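A Day at the Wukstead Winter Fair
December 28, 2021
14 Shares – 3 Comments
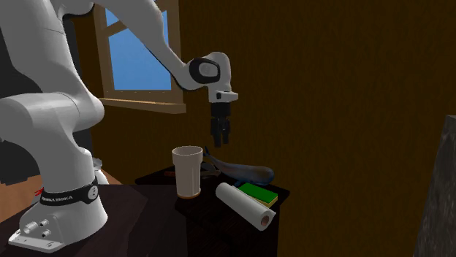
The bus from Masberg takes over an hour and lets you off behind the fair hall, where the ticket line was already moving when I got there. Admission was 5, paid in cash. I started with the furniture makers along the north wall, most of them from small shops in the valley. Piyumi Bhuiyan had a row of side chairs in ash and a low bench with a woven seat, priced at 850. I sat on it for a while. She takes orders through May and does her own weaving. Her arm chairs have rounded, smooth edges all the way along, a bit like the white shells on the robot arm, only in wood and with the grain showing. I liked the plain ones better than the painted ones.

The food end was crowded by noon. Fallura had their hard cheese and a soft one with caraway, and they were cutting generous samples. I bought the hard one. The soup next door was barley and had too much salt in it.

Upstairs were the quilts, 16 of them this year, hung from the balcony rail. Janaka Selvanayagam's blue and brown one had the ribbon. The light up there is poor – bring your glasses.

I missed the Akanda choir because the program had the wrong time printed. Coats are still free to check. The last bus back to Masberg leaves from the front of the hall, not the back, and the sign for it is small.

3 Comments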